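March
By Sadia Memon

The shirt that would not lie still

My grandmother folded shirts the way other people shuffle cards, and I have been thinking about her a good deal since I went to Dromville to watch a small software team teach machines to do the same. I had expected to write about arms and motors. I came home with a notebook full of corners, hems and arguments about what a sleeve is.

The team is called Tellbridge, and it has 15 people, most of whom write code and all of whom, by the time I left, had shown me their own way of folding a T-shirt. The software they are building is called Narkora. It takes in a camera view, decides what the cloth in front of it is doing, and works out where to take hold of it next. Put like that it sounds like an afternoon's work, and I'm afraid I said so, and was very kindly given a chair and a cup of tea and told why it isn't.

A mug, you see, is a mug from every side. Turn it over and its shape hasn't changed, so a program that knows the shape can usually find the handle. A shirt has no such manners. Drop it and it becomes a lump, pick it up by the hem and it becomes something else again, and the part you need may be tucked away inside where no camera can reach it. The older version of Narkora tried to match what it saw against a library of 200 drawn outlines, and I gather it was very good at outlines and rather poor at shirts.

So they threw most of that away. The newer version goes looking for a handful of landmarks – the shoulders, the two ends of the hem, the collar – and gives each one a score for how sure it is. If the scores are high, the planner goes ahead and chooses a fold. If they are low, it asks for a gentler sort of move, a tug or a smoothing pass, and then looks again. I liked this very much. It seemed to me a sensible way to behave around most things in life, though I didn't say so at the time.

Blue on pale green is kind to the camera, and finding the outer edge of a shirt spread across a bed gives the program little trouble. The creases are another matter. A fold standing up near a shoulder might be the shoulder itself, or only spare cloth, and a long slanting wrinkle near the hem can pass for the hem if the light catches it. Then there is the second blue thing, heaped up by a canvas bag, which is so like the first in colour that the software has to be persuaded they are two separate garments.

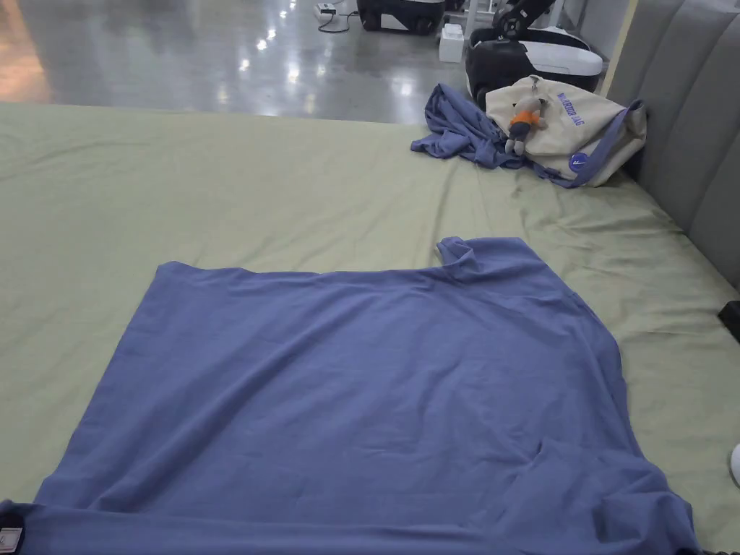
Where one shirt stops

That job of persuading falls to a part of the program the team calls the divider, and it took up more of my visit than anything else. The divider used to work on colour first, and with matching laundry it would cheerfully join everything into one enormous shirt with far too many arms. Now it leans on depth and on the way the edges run, and only turns to colour when those two disagree.

I was allowed to sit with the replay tool, a plain grey window where you can drag a slider back and forth through one attempt and watch the landmarks wander about. Each dot fades as the program loses confidence in it. There was a collar dot in one replay that slid slowly down to the hem over five frames, growing paler all the way, like somebody backing out of a conversation.

The planner has had its own troubles. It used to settle on the whole fold at the start and carry it through whatever the cloth did, and now it commits to a single move and thinks again after every one. This is slower. A shirt takes almost 15 moves on a bad run, and there is a lively debate over lunch about whether some of the smoothing passes could be dropped. The people who write the control code would like fewer, longer movements. The people who write the perception code would like one more look, please, and then perhaps another.

Next on the list is inside-out shirts, where the seams and labels are all on show and half of what the landmark finder has learnt is of no help. I was handed one and asked to fold it while they watched my hands, and I turned it the right way out before I had thought about it at all, and two of them wrote something down.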